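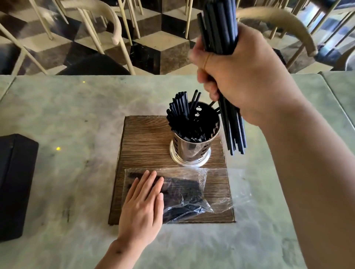

How many straws should a counter holder take? Our café buys Jilteo bags of 200, and the label swears one bag fills one holder. I doubt it. With black straws packed in that steel cutlery holder, there are still plenty in the bag.

Hustden
Labels say all sorts of things. Stop when one won't pull out easily.

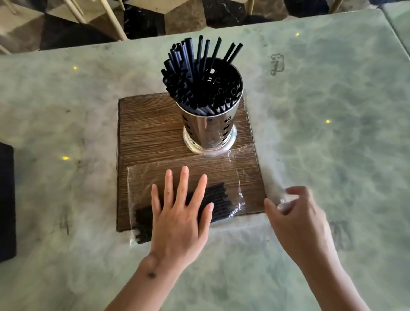 Full enough, I'd say

Villalobos431
Mine jam when packed like that — I leave a gap. Never trusted the label.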